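What's new in Urerville?

By the features desk
Sunday, August 8, 2021
Last updated 4:15 p.m.

Search this site Go

I have folded laundry my whole life and I've never once been proud of it. So it was a strange feeling to stand beside a bed in Urerville with a gripper in each hand, fussing over the corner of a black garment like I was wrapping a wedding present.

I was there to teach. Gumuvance, the company whose people let me try this, wants robots that can do chores in regular homes, and its way of getting there is to have humans do the chores first. You hold the grippers, you squeeze, the fingers close, and a camera on each tool saves what it saw along with how your hands moved. Do that enough times and the software starts to work out what folding is. Nobody types in a single rule about sleeves!

My trainer gave me five minutes of instruction, most of it about going slower. I thought I was going slow. (I was not going slow.) She'd done 98 folds the day before and she moved like someone icing a cake, both wrists loose, never yanking. My first try ended up as a lump. My second was a lump with a tail. We kept them both, and she said the mistakes get sorted out later.

What got me was how much my fingers normally do without telling me. I pinch cloth, I feel that I've got two layers instead of one, I let one go. With two blue pads on the end of a tool you have to look for all of that. I caught myself leaning way over the bed, squinting at an edge, holding my breath.

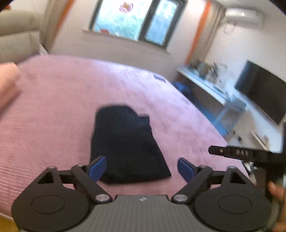
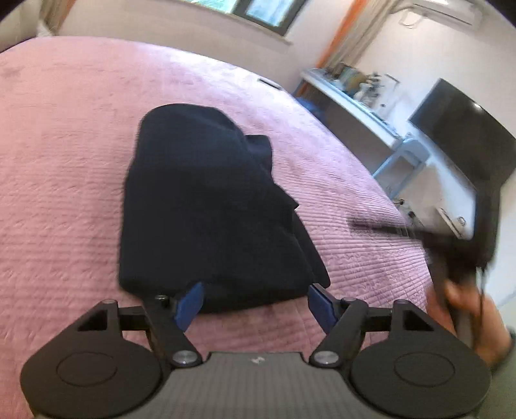 Black cloth on a pink bed, seen from one of the hand-held grippers.

Black on pink is the easy version, I was told, and there's a harder list waiting: white on white, fitted sheets, anything with a hood. The project is called Rumeck and the goal for this round is 400 good folds from 17 different people. They want different people on purpose. I fold toward myself, my trainer folds away, and a robot that has only watched one of us would pick up that person's habits and get stuck on them.

I also got a turn at the other method, the remote one, at the Teuber building across town. There you sit in a chair and steer a real arm from a distance, and it felt like trying to button a shirt through a mail slot. There's a tiny lag. My shoulders were up by my ears the whole time. Give me the hand tools any day, even though my forearms ached after 30 minutes.

By late afternoon I'd made one fold that my trainer called "usable," and I've been telling everyone I know. Then I went home, dumped a warm load out of the dryer and did the whole basket with my bare hands, toward myself, same as always.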